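Room notes: two tables, one cloth, too much cable

2020-01-31

The room at Fernarside has now been furnished for long enough to write down what works. Measurements are in millimeters throughout, taken with the steel tape.

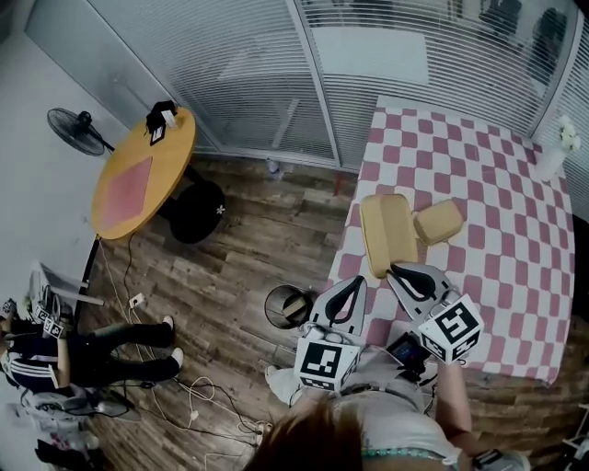 The checkered cloth, the white vase at the window corner, and the round table off to the left.

I'll start with the table under the cloth, as it gets the most use. Height to the top surface is 767, which is higher than I would choose for sitting and slightly low for standing. I am used to it now. I tried risers under the legs for a week in January and took them out again. They raised the top to a good standing height and introduced a sway across the short axis that I could feel every time I put weight on the near edge. A table that is a little low and does not move is better to work at.

The cloth is a pink-and-white check. I had wanted something plain, gray or off-white, and the shop had neither in the right size. The check has one practical advantage I did not plan for: the lines show at once when the cloth has been pulled out of square. With a plain cloth you find out when the overhang is long on one side and something gets dragged off with it. With a check you look along one row of squares and compare it to the table edge. I straighten it in the morning, which takes a few seconds.

It does creep. Anything slid toward the near edge takes the cloth with it by a small amount, and this adds up over a day. I have tried three remedies:

Clips on the edge. Effective, but they catch sleeves, and they stand proud of the top exactly where you want to rest your forearms.

Double-sided tape at the corners. Held for two days. Left residue that took longer to remove than the tape saved.

A sheet of thin rubber mesh, the kind sold to go under rugs, cut smaller than the top on all sides. This is the one I would recommend. Bakalis sells it by the length. Cut it short of the edge so that it does not show or curl, and wash it when it stops gripping.

The vase with the white flowers is at the far right corner, against the blinds. It started out in the center of the table, where it was in the way of everything. The far corner is the part of the top I can't reach without leaning, so it costs no usable surface. A vase by a window does need some care with the slats. If you drop the blinds quickly with flowers behind the line of the bottom rail, you will be picking up petals. I now move the vase forward before touching the blinds and put it back afterward.

On the blinds themselves. The back of the room is glass partition panels with a metal post between them, and the panels carry horizontal blinds. Even closed, the left one lets you make out faint shapes on the other side. I looked into replacing it and measured the run at 2,431, at which point I stopped looking. That width means either a special order or two units butted together, and the Odudent catalog wants a site visit before they will quote for anything over their standard range. The faint shapes can stay.

Dust on horizontal slats is the real cost of this type. Going over them dry with a cotton glove works better than any tool I have bought for the purpose. Close them one way, wipe top to bottom, close them the other way, repeat. Wet cloths leave streaks on white that are visible from across the room.

The round table has a wooden top in a yellow-orange that matches nothing else, and a square pink mat in the middle. Krešimir Omerović, who had the table before me, thinks the color is fine and that the floor is the problem. I disagree with him, but the table was free. Its function is to take whatever comes into the room and has no place yet: bags, small boxes, keys. I tried for a while to keep it clear and gave up. A landing surface that has to stay empty is of no use to anyone. The rule I settled on is that the mat stays clear and the rim may be used, so there is always a spot to put down a cup.

The black round stool lives under and behind it. The seat measures 471 from the floor, which suits the round table and is wrong for the checkered one - you end up with your elbows too low. For anything long at the main table I stand.

The fan is a black pedestal model against the white wall on the left. In January it is not there for cooling. The air at the glass end gets stale with the blinds shut, and the lowest setting pointed along the wall clears it without moving papers. Pointed across the room it lifts the edge of the tablecloth, mesh or no mesh.

Now the floor. Brown wood-plank laminate, and across it white and black cables from the wall outlet near the left side toward a power strip. They are tangled. This is the weakest part of the arrangement and I have no defense for it. The outlet is where it is, the tables need to be near the light, and so the cables cross the part of the floor people walk on.

What I have considered:

Surface trunking along the wall. Neat, but it only moves the crossing point, as the strip has to be out by the table anyway.

A low rubber floor cover, Clekov make, sold in sections. I would need four of them end to end. The sections have a beveled profile that a chair can roll over. My doubt is the laminate underneath, since rubber left in contact with some floor finishes will discolor them. I have put an offcut in the corner under a brick and will check it in a few weeks.

Moving the round table to the outlet side and running everything behind it. This costs nothing and is probably what I should do first. It also means finding another place for the fan.

Until then, sorting by color would be an improvement. White together, black together, one hook-and-loop tie per arm's length, slack coiled at the strip end and not in the middle of the run. I have the ties. They are in a drawer.

Next entry will be the offcut test, with the result whichever way it goes.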